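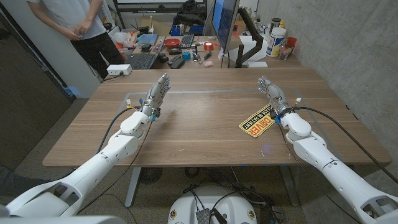

What does it take to run two arms from one bench in a shared workshop?

Mostly cable management and a good deal of slow testing. The arms at the Skendine workshop, referred to here as Norna, are being brought up one joint at a time, and each session is entered in the build log. The most recent entry is number 706.

The wrist cables remain the principal concern. A longer lead gives the elbow more freedom, but it must be kept clear of the table edge.
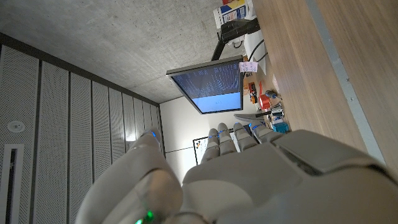 For that reason the speed limit stays at 400 in the settings file until the routing is final. Finger calibration will follow, using the values recorded in July.

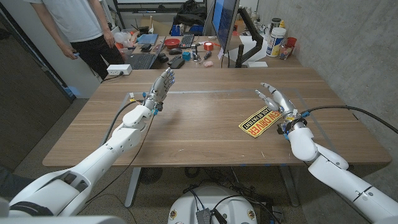 Both hands raised over the table, with the "PLEASE BE PATIENT" sign beside the right one.

Posted 25/09/2022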